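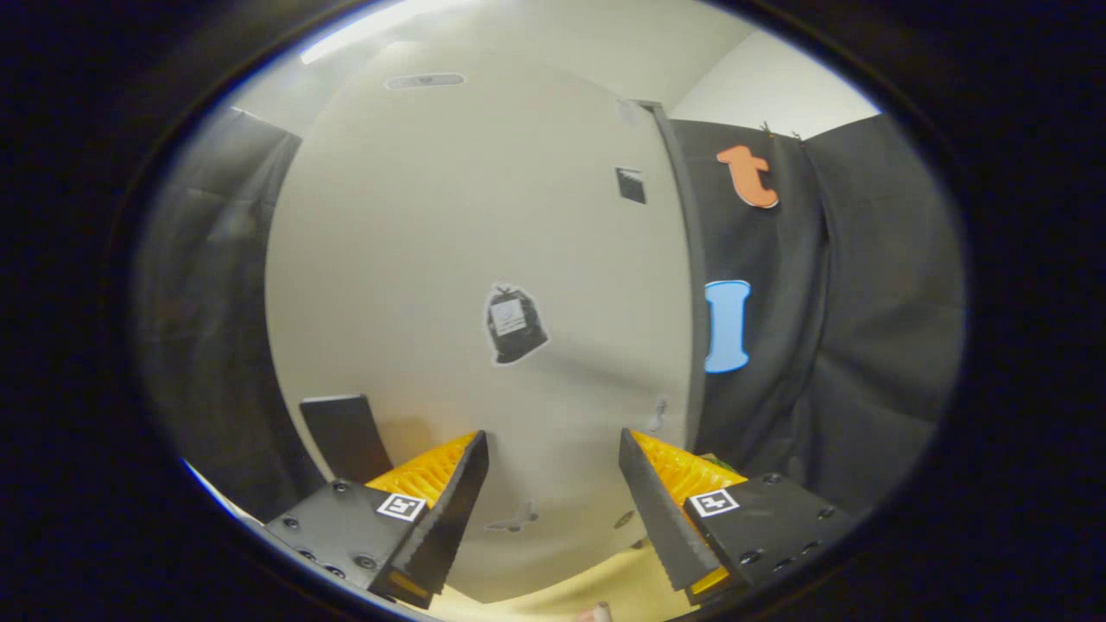
Ticket 3027
Betreff: Tür zum Müllraum schließt nicht, Vorhang gerät in den Spalt
Objekt: Wohnheim Olomard, Erdgeschoss
Bearbeitung: Haustechnik Peltitz
Eröffnet: Dezember 2019
Priorität: normal
Status: gelöst, Beobachtung läuft

Meldung
Die helle Tür mit dem Müllsack-Aufkleber fällt nicht mehr von allein ins Schloss. Man muss sie zudrücken, und auch dann springt sie manchmal wieder auf. Es riecht im Flur. Außerdem hängt der graue Vorhang rechts neben dem Türrahmen so dicht, dass er beim Schließen eingeklemmt wird. Bitte auch prüfen, ob die anderen Aufkleber auf der Tür bleiben sollen, die beiden grauen sieht man kaum noch.

Rückfrage Haustechnik
Schließt die Tür schlecht, wenn der Vorhang ganz zur Seite geschoben ist? Schleift sie am Boden oder oben am Rahmen?

Antwort
Mit weggeschobenem Vorhang ist es besser, aber nicht gut. Am Boden schleift nichts. Die letzten Zentimeter geht sie sehr langsam zu und bleibt dann stehen.

Eintrag 1, Prüfung vor Ort
Türblatt und Rahmen sind gerade, keine Schleifspuren. Bänder fest, Spiel normal. Falle läuft leicht, Schließblech sitzt richtig. Türschließer (Collier) ist am Endschlag zu schwach eingestellt. Vorhang zur Probe abgenommen: Tür bleibt trotzdem zwei von fünf Mal vor dem Schloss stehen. Der Vorhang ist also nur ein Teil des Problems.

Eintrag 2, Türschließer
Ventil für den Endschlag eine Vierteldrehung geöffnet. Tür fällt jetzt ins Schloss, knallt aber. Um die Hälfte zurückgedreht. Danach 40 Schließvorgänge aus verschiedenen Winkeln, alle in Ordnung. Kein Öl am Gehäuse, Austausch nicht nötig.

Eintrag 3, Vorhang
Vorhang wieder aufgehängt. Letzten Gleiter auf der Türseite festgesetzt, der Stoff endet jetzt 200 mm neben dem Rahmen. Ein Endstopper fehlte in der Schiene, Ersatz aus dem Lager Mathebula genommen. Bitte den Vorhang nicht über den Stopper ziehen.

Eintrag 4, Aufkleber
Müllsack-Aufkleber bleibt, er ist die einzige Kennzeichnung des Raums. Die Vogelsilhouette bleibt ebenfalls, sie stört niemanden. Der kleine dunkle Aufkleber weiter oben rechts gehört nicht zur Beschilderung. Entfernen nur, wenn die Hausverwaltung das wünscht, beim Abziehen kann der Lack leiden. Anfrage dazu ist gestellt.

Rückmeldung Melder
Tür schließt seit der Einstellung jedes Mal. Geruch im Flur ist weg. Vorhang hängt gut, lässt sich nur etwas schwer schieben.

Eintrag 5
Schiene mit Silikonspray behandelt, Gleiter laufen leichter. Türschließer wird im April nachgeprüft. Falls die Tür vorher wieder stehen bleibt, bitte auf dieses Ticket antworten und kein neues anlegen.

Offen: Antwort der Hausverwaltung zum Aufkleber.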